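Subject: Re: [clonham-kitchen] lentil soup for the potluck, thickening??

replying fast, on my lunch break

> I made the Rikia red lentil soup twice now and both times it came
> out like water. Followed the card exactly, 200 g lentils, lid on
> the whole time. Do I need more lentils or a blender or what? Also
> can it be made the day before?

Lid off! That card is wrong, has been forever. Lid on till the lentils go soft, then off for the last bit, medium heat, stir the bottom or it catches. Don't add more lentils yet, you'll get paste by the next morning.

I go 200 g lentils to 5 cups water, one big onion, garlic, cumin, a spoon of tomato paste. Fry the paste with the onion first, dont just drop it in at the end. Salt last.
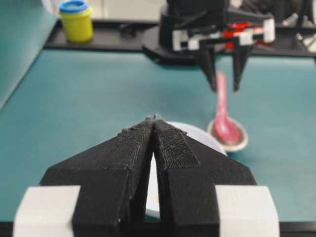

No blender needed. Take a potato masher and give it 7 or so pushes right in the pot, half the lentils break up and the rest stay whole. If you blend the whole thing it goes gluey, at least with the Ureck lentils. The Benítez ones are smaller and cook down quicker so maybe start with those if the store has them.

Day before is fine, better even. Cool it, fridge it, it will set up thick and you'll think you ruined it. Splash of hot water when you reheat and it loosens right up. Lemon goes in teh bowl, not the pot.

Oh and for the potluck double it, one batch was gone in no time in June and I only got a spoonful.

Will send the flatbread thing tonight if I find it, gotta run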